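Ticket: second gripper set for steamer station - hold or order?
Status: Open, waiting on quote
Opened by: Anoma Miah
Assigned: Sarla Kandpal
Site: Grotside kitchen test bench

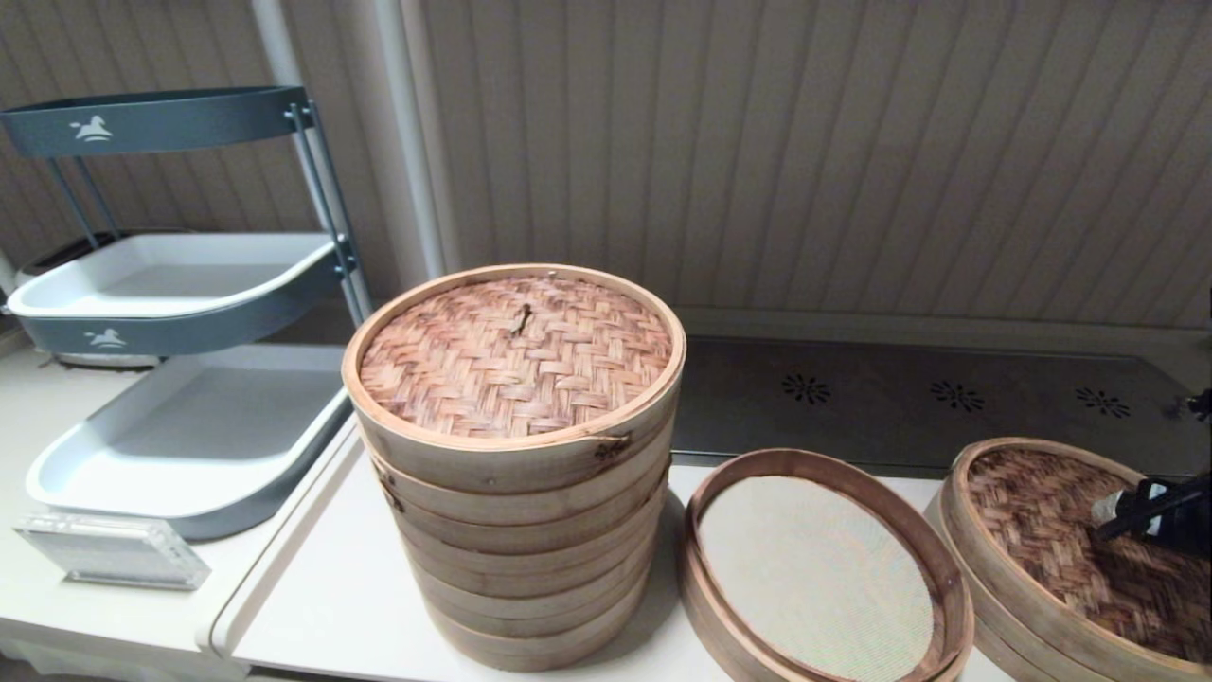 Steamer station, gripper over the woven piece at right, stack and open basket beside it.

Anoma Miah - May 9, 2019
Need a decision on the finger set before the equipment budget closes. We have the stock fingers only. They're ok on basket rims, not ok on the woven lids. Slips on the weave maybe one try in two, worse when it comes in at an angle. Operators have been nudging lids back by hand, which kills the point of the cell.

Options as I see them:
1. Buy soft pads for the existing fingers. Cheap. Wear out.
2. Buy the wide finger set from Celside. Not cheap.
3. Leave it and change the pick point to the knotted handle in the middle of the lid.

I'd go with 2 but want someone to check me.

Sarla Kandpal
Did you try 3? Costs nothing. Handle sticks up, should be easy to find.

Anoma Miah
Tried it this morning. Handle is small and the fingers close too far down, they bump the weave before they grip. Could raise the approach height but then it misses the handle on a tall stack if the stack leans at all. Not ruling it out. Needs a proper afternoon and I dont have one.

Sarla Kandpal
OK. What's the wear on the pads?

Anoma Miah
Devadiga says replace every 30 shifts for dry work. Steam will be harder on them. They wouldn't give me a number for steam. I asked twice.

Sarla Kandpal
So budget for double and assume it's still wrong. Pads are a consumable, that comes out of the running line and not the equipment line, so finance will like it this year and hate it next year. Put both in the request.

Also - how many lids are we really handling per shift? If it's mostly bottom tiers and rims then we're buying fingers for the rare case.

Anoma Miah
50 lifts a shift in the plan, 20 of those are lids. Rest are rims. So not rare.

Sarla Kandpal
Fair. Get the Celside quote with and without the mounting plate. Last time they put the plate on as a seperate line after we'd signed and we ate it.

Other things I want in the same request so we're not back here in two weeks:
- spare set of baskets and lids. Bamboo warps, and if the rims go out of round the taught grip widths are useless
- mesh liners, same size as the one in the open basket. Check whether the arm is meant to place liners or if that stays manual
- table space. The gray and white shelf organizer takes up the whole left side. Either it's part of the cell and gets a fixed position, or it moves and we get the room back
- acrylic sign holder, same question. If it's lying on the table it's in the layout drawing or it's off the table

Anoma Miah
Organizer stays, the plan has small parts going on the trays later. I'll get its position on the drawing. Sign holder can go.

Liners manual for now. Tollik had a vacuum cup tool for flat stuff but the mesh is full of holes so no. Didn't ask for a price.

Sarla Kandpal
Good, leave it out.

One more. Metal clasp on the side of the top tier, and there's a fastener on the left too. Do the wide fingers clear those? If the grip lands on a clasp we're going to chew up the fingers or the basket.

Anoma Miah
Hadn't checked. Fair catch. Wide set is wider so more chance of hitting it, not less. Will ask Celside for the drawing and lay it over a basket. Could mark the baskets so they get loaded clasp to the front, but thats relying on people.

Sarla Kandpal
Then don't order yet. Ask for a loaner or a trial set. If they say no, ask what the return terms are and put that in the ticket.

Anoma Miah
Asked. Trial set possible, we pay shipping both ways, they need the flange details first. Sending those now. Written quote to follow, with plate and without.

Interim: order one pack of Devadiga pads so the bench can keep running. Low enough to go on the card.

Sarla Kandpal
Approved for one pack. Log every lid slip with the pads on, and note which side the clasp was. Keeping this open until the trial set has been on the arm.

Next action: Anoma - flange details to Celside, quote attached to this ticket when it lands.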